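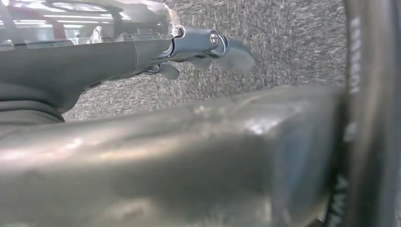
Gromgate 3 offline maps are out!!

tullyfan_west
02/02/2025
Just updated and wow. You can finally save a whole region to your phone and search it with no signal. I grabbed everything between Tully and Skendent before a drive and it found every gas station on the route while I had zero bars. So happy with this!

mapnerd16
Same here, love it. The download was 2,000 MB for me though, so do it on Wi-Fi. Does anyone know if saved regions expire?

pikapond
They do, after 16 days, unless you open the app and let it refresh. It's in Settings under Storage.

oldflipphone
16 days is silly. Cludport lets you keep maps as long as you like and has for years. I don't get the excitement.

tullyfan_west
Fair, but Cludport can't search offline, at least on my phone. You get the map and you have to scroll around for things. I'd take the refresh over that any day!

oldflipphone
Search works fine for me on Cludport if you save the places list too. It's a separate download.

mapnerd16
Oh, I never knew about the places list, trying that tonight. I'm still keeping Gromgate for the voice directions (so much clearer now!).

pikapond
Small warning, it crashed on me 2 times when I rotated the phone during a download. Fine in portrait.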